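Chapter 4: Practice kits and what you pay for

I bought my first Trotico licence on a Friday and had a two-armed robot making a mess of virtual coffee by teatime. It's a simulation kit – no hardware, just rooms, tables and jobs – and the 15 starter tasks cost me £82. I'd begin with the coffee machine, as I did.

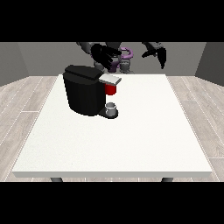 The coffee task, with the cup on its tray in both views. 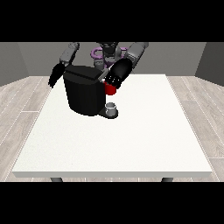 Jade Yeoman thinks I'm too kind to it. The task is fine, she told me, but the scoring sheet is thin and Grinlow gives you far more to read after a failed run. We'll compare the two scoring sheets first.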